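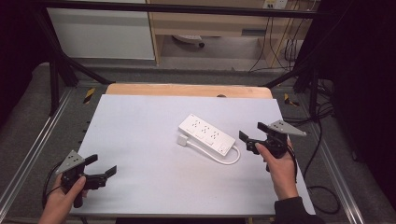
Two-handed plug task, how many start positions do you vary?
Posted by vilja_h

We're putting together a set of demonstrations for a policy that has to plug a cord into a power strip and pull it back out again, and I'd love to hear from people who have been through this before me. Everything is done with two hand-held grippers, one in each hand, on the gray board. My habit is to lay the strip at a slant, with the cord looped in front of it and the plug near one end, and then shift it all a little before the next take. We have 108 takes so far from three people. My worry is that my idea of "a little" is much too little, and that the model will learn my favorite slant and not much else. How far do you folks go? Do you write the positions down, or just go by feel?

Reply from mingte_ng
Welcome, Vilja! I did something close to this at Muvano last November, and I'd say go a lot wilder than feels comfortable. We let each person put the strip wherever they liked and it all drifted to the middle of the table within an hour (people are tidy, bless them). After that we drew 24 positions on a sheet of paper and worked down the list. It was dull, but the coverage plot looked so much better. I'd also record some takes that begin with the plug already in a socket. The pulling-out half deserves its own starts, and you'll get more of them that way.

Reply from vilja_h
Thank you, that's so helpful! I do have some like that, and I went back through them last night with a cup of tea. I start with my hands well away from the strip so the approach gets recorded too, and I do wonder whether that makes the clips too long. 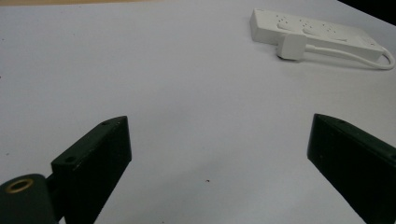
Left to do: fingers open, plug in, strip still a good way off.

Reply from siufong
I'm going to disagree with Ming-te a bit, in a friendly way. A list of 24 spots is fine when you have thousands of takes to spread over them. With 108 you'd have four or five per spot, and for a contact-heavy job like this I'd much rather see 11 spots done well. The reach is the easy part. The last inch, when the prongs have to find the slots, is where our runs at Lisaneck fell apart, and no amount of moving the strip around the table fixed it. What helped was more variety in how the plug sat in the fingers when we picked it up – tilted, turned, held too far back.

And keep the long approach, Vilja. You can always trim a clip later on.

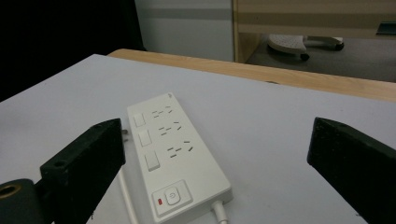

The other thing I'd ask is which socket you're aiming for. If it's a different one every time, and nothing in your labels says which, the policy is going to hover between two of them and look very confused. We lost most of a month to that. Pick one socket, get it working, and then add the others with a proper label on each take.

Reply from mingte_ng
Fair point on the socket labels, I should have brought that up myself. I still think 11 positions is stingy! Our policy was hopeless the moment the strip turned past the angles it had seen, and it never got close enough to the slots for the last inch to matter. But I'll happily give you the grasp variety.

Reply from vilja_h
You've both given me plenty to chew on. I think I'll do 24 positions for the reach, then a second batch with one socket only and a messier grip on the plug, and label the socket from now on. Yu-ting is recording with me next week, so we'll be able to swap hands and see whose takes train better. Siu-fong, when you held the plug too far back, did you keep the takes where it slipped?

Reply from siufong
We kept them if the person recovered and finished the job, and tossed them if they had to stop and start over.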